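The amber bowl

I finally got around to clearing out the sideboard in November. It took 2 evenings and most of what came out of it went into boxes for the charity shop on Jastside. I kept three things, and the only one I really use is the amber glass bowl.

I bought it at a house sale years ago for $12. There was no mark on the bottom and the person running the sale didn't know anything about it. I looked for a match online for a while. The closest thing I found was a listing from a dealer called Obeidat, who had a smaller one with the same kind of ribs and wanted $136 for it. I don't think mine is worth that. It has a small chip under the rim that you can feel with your thumb.

For a long time it was put away because I thought of it as a serving bowl and I don't serve much. I don't have people over for big salads. When I emptied the sideboard I set it down on the kitchen tile while I wiped the shelves, and I liked how the tile looked through the bottom of it. It makes everything underneath look warmer and a bit green. So it stayed out.

Now it holds fruit, and whatever else ends up in there. I had been keeping lemons in the refrigerator drawer, where I forgot about them until they went hard. They don't last as long in the bowl but I see them, so I use them. I squeeze one over rice or fish most nights. I buy fewer at a time than I used to.

Cleaning it is the one drawback. The ribs run all the way from the base up to the rim and dust settles in every one of them. A sponge goes right over the top. I tried the glass spray from Arkitz that everybody seems to like, and it left streaks. Warm water, a drop of dish soap and an old soft toothbrush works better. I follow the ribs from the middle outward, rinse it, and turn it upside down on a towel. I don't put it in the dishwasher.

I also tried a felt pad under it to protect the tile, but the pad showed through the base as a dark patch, so I took it off again. I just lift the bowl when I need to move it.

The sideboard itself is going next. My cousin in Ridov wants it for her hallway and will pick it up when she can borrow a truck. Until then it's standing empty, and I'm trying not to put anything back in it.

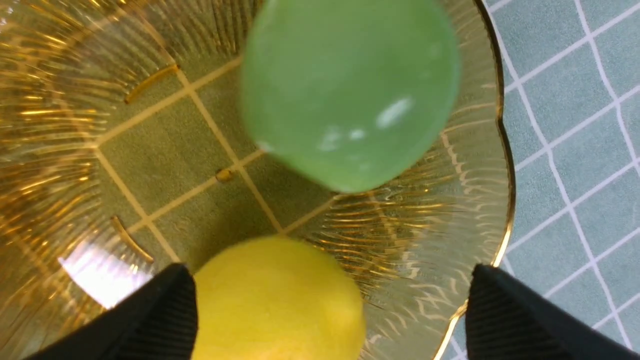
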